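Venla Pelkonen
@vpelkonen
Oct 12, 2019

Pear ripening, for people who keep asking why theirs go from wood to mush. Long thread. European types only (Bartlett, Bosc, Anjou, Comice). Asian pears are a separate subject and you can eat those off the tree.

European pears are picked mature but unripe. Left on the tree they tend to ripen from the core outward, so by the time the outside gives, the middle is brown and the texture is gritty. The grit is stone cells.

Mature and ripe are different measurements. Mature means the fruit has the starch to finish the job off the tree. Ripe means it has done it. Growers use a pressure tester. At home you use the tilt: lift the hanging pear to horizontal, and if the stem lets go at the joint, it's mature.

Then the step most home growers skip: cold. Most winter pears need a chilling period before they will soften evenly. Without it they sit on the counter, lose water, go rubbery and never get juicy.

Bartlett needs very little. 2 days in the fridge is plenty, and many get by with none. Anjou wants weeks, Comice a bit less. My Anjous got 28 days last year and I would not go shorter.

Chill as close to freezing as you can manage without freezing. A pear has enough sugar to sit slightly below the freezing point of water, but a household fridge swings too much to try that. Bottom shelf, toward the back, and put a cheap thermometer next to the fruit. The dial on the door is not a thermometer.

Humidity matters as much as temperature over a long hold. Perforated bag, loosely folded. A sealed bag traps carbon dioxide and you can get internal browning with no sign of it on the skin.

Sort before you chill. Anything bruised, punctured or missing its stem goes in the eat-first pile. Bosc stems are stiff and will puncture the pear next door, so lay them all the same way.

Now the room temperature stage. Somewhere in the 60s Fahrenheit is good. Above the mid 80s some varieties stop ripening properly and just break down. The top of the refrigerator is warmer than people think.

Single layer, on the side, not touching. Open shelving works well. Closed cupboards hold ethylene, so the whole batch comes ready at once, which is fine for canning and bad for a household of one.

If you want to speed it up, use a paper bag with a ripe banana or apple. The ethylene does the work. Check daily. To slow it down, put the fruit back in the fridge at the first sign of give.

Check the neck. Press gently beside the stem with your thumb. If it yields, eat the pear or refrigerate it. If the belly yields, the core is already past it.

Color is only useful for Bartlett, which goes from green to yellow. Anjou stays green. Red blush is sun exposure and tells you which side faced south.

Sunil Sivakumar asked about newspaper wrapping. It stops scuffing and keeps one rotten fruit from spreading to its neighbors. It does nothing for ripening that I can measure. It also hides the fruit, so you check less often. I quit wrapping.

Agathe Ferrand keeps hers in an unheated porch in Avavcombe. Works until the first warm spell. If you do this, log the high and low. An average will tell you nothing useful.

Varieties: I have 2 Comice and one Bosc on semi-dwarf stock. Comice is the better pear and the worse tree. Slow to bear, thin skin, marks if you look at it. If you are planting only one, check your pollination first, because most pears need a partner blooming at the same time.

Also, thin in June. Everyone refuses to do this. One fruit per cluster gives you pears that size up and store. Leaving the whole cluster gives you small ones that touch, and where they touch you get codling moth.

Pear on open shelving: 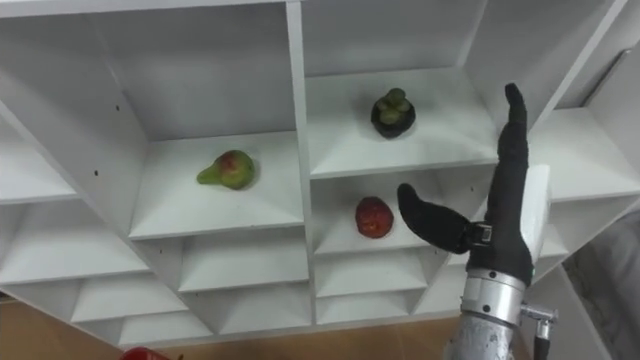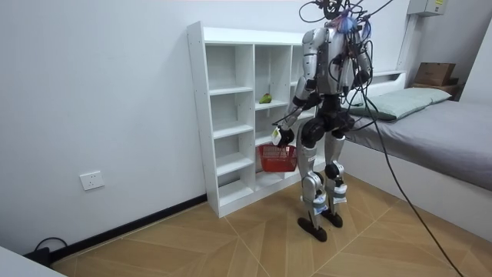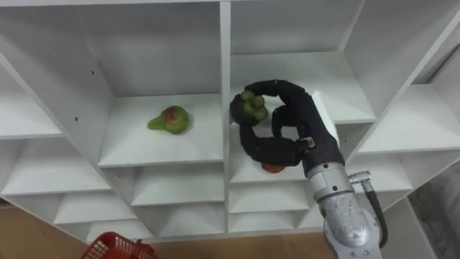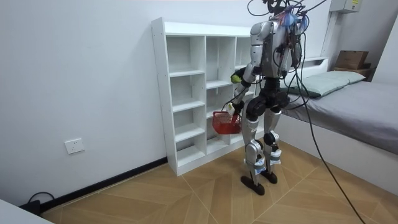

White shelving, four views. Pear visible in the first and third.

Replies on canning: pull them slightly firmer than you would for eating, neck just starting to give. Overripe pears cloud the syrup. Test your jars on a small batch first.

Will do a separate thread on scab once the leaves are down. Rake them.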